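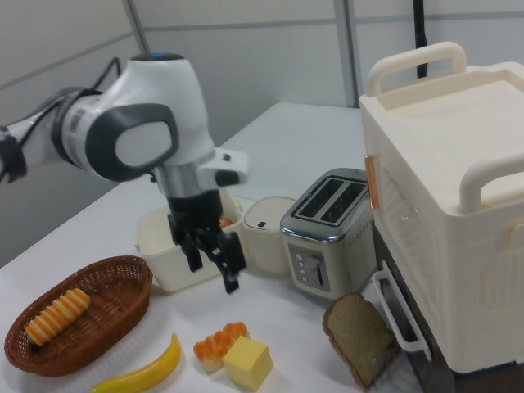 Toaster, canister, bread basket, play oven. Toast still to be put away.

Play kitchen tidy-up – quick tips

Doing this one fast, kettle's on. Several of you asked how to keep a play kitchen from spreading over the whole house, so these are the things that work at ours and at the Pundstead playgroup, where I do the Tuesday shift.

Bread goes with bread. Wicker basket for rolls, buns, pastries, anything bakery. Oval ones are best, children can see the lot without tipping it out. Slices of toast too, if they aren't in the toaster. They never are. Check behind the oven.

Fruit in a white plastic box. Any plain rectangular one, an old food tub does fine. Deep enough that an apple doesn't roll off, shallow enough that small hands can get to the bottom. Bananas are the awkward ones – lay them in last, corner to corner.

Butter, cheese and other little cubes. These go under the sofa first. Lidded pot, not the basket, they drop down between the rolls and you'll be hunting for them in January.

Keep the toaster out. If it goes in a cupboard it doesn't get played with, simple as that. Same with the oven. Big things stay put, small things get a home next to them. Took me 2 years to work that out.

Cleaning

Plastic food: bowl of warm water, squirt of washing up liquid, old toothbrush for the ridges on pastries and twisty rolls. Rinse, then on a tea towel overnight. Anything with a hole in the bottom, squeeze it hard before you leave it or the water sits inside and goes black. Had to bin a whole bunch of grapes.

Wicker: don't soak it. Dry brush first, then a barely damp cloth, then somewhere airy. Not on the radiatior, it goes brittle and snags jumpers. Loose end poking out? Snip it and dab of PVA.

Toy toaster: cloth only, never under the tap. Crumbs do get in there, real ones, because somebody always tries it with real toast. Batteries out, upside down over the sink, tap the bottom. Pastry brush for the slots.

Oven door: vinegar and water, half and half, on a cloth. Sticky fingerprints come off first go. Stickers, rub with a bit of cooking oil, leave it 10 mins, wipe. Handles get the worst of it so do those twice.

White table tops: bicarb paste for felt tip. Test a corner.

Storage bits

– Label boxes with a drawing, not a word. Mine are terrible drawings, still work.
– One basket out at a time. Swap on a Sunday night, feels like new toys.
– Canisters with lids are good for pretend tea and sugar. Leave them empty or put a few big buttons in for the rattle (over 3s only).
– If it won't fit in its box there's too much of it. Charity shop in Clumbridge takes play food if it's clean and bagged.

Booker Abernathy wrote in to say he uses a shoe rack for his grandaughter's pans, lids on the bottom rung. Trying it this weekend.

Next time: dressing up clothes, and what to do about glitter. Send yours in by the usual address, short ones please.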